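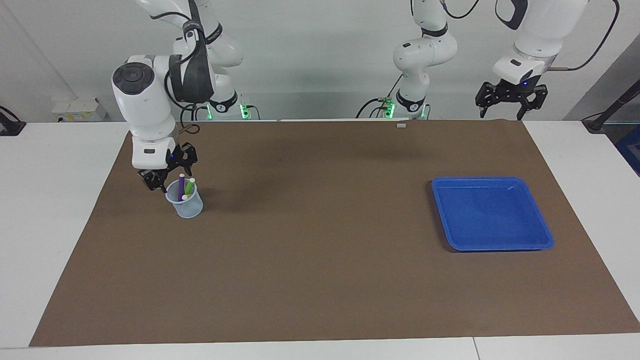
When I moved to Boretville in June, I believed my English was good enough. I had studied it for 11 years and I read novels without a dictionary. Then I went to buy bread, the woman at the counter asked me "You all set?" and I had no idea what she wanted from me. Set for what? I said "No, thank you" and she looked at me and waited.

At school we learned full sentences. In shops people speak in pieces, and the pieces are very fast. So I started a small notebook. Every evening I write the phrases I heard and did not understand, and next to them what I think they mean. Now I have more than 300. Some of my guesses were quite wrong. For two months I thought "I'm good" was an answer about health. 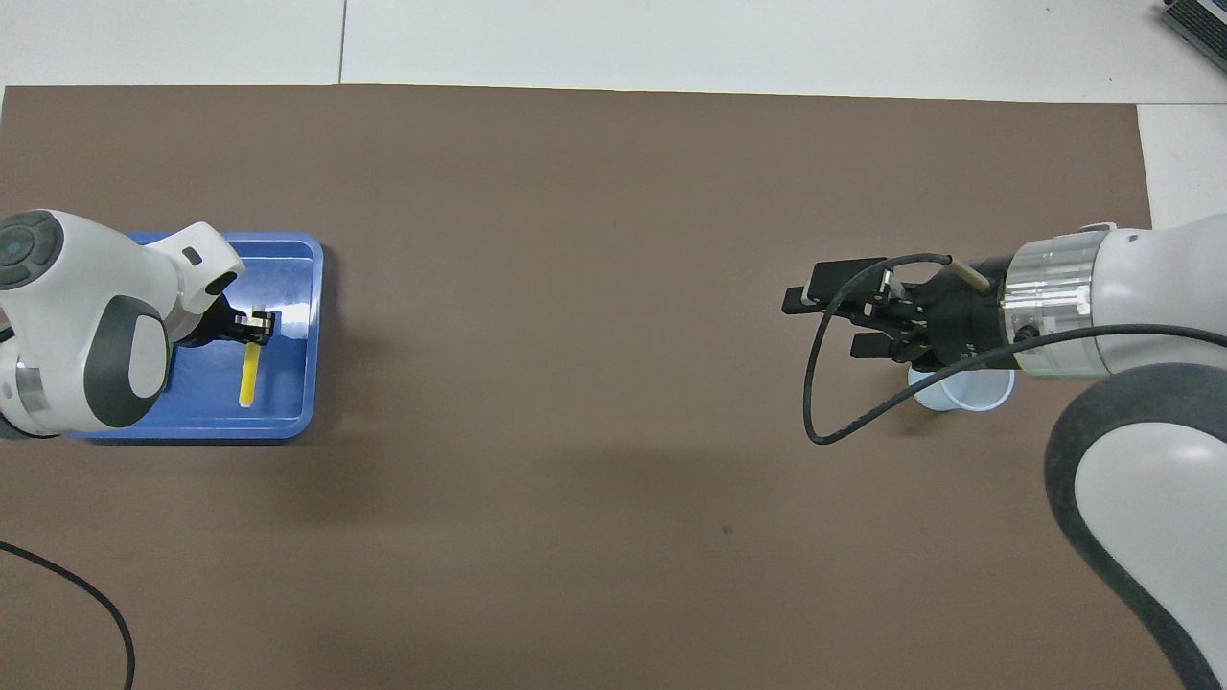
Posted by Aranda
Filed under: Language, Daily life
2 comments

The bus to Brevumley takes 80 minutes and it has become my classroom. I don't listen to private talk on purpose, but people on this bus speak loudly - mostly about weather, knees and the price of eggs. I learned "it's a wash" there, also "give or take" and "no big deal."

I have one rule, not more than 10 new phrases in a day. When I took more, I forgot them all before breakfast. I also try to use one of them the next morning, even if my voice becomes small when I say it.

Last week the same woman at the bakery asked me again if I was all set. I said "Yep, all set," and paid. Next I want to understand the radio, which is still too fast for me, especially the traffic news.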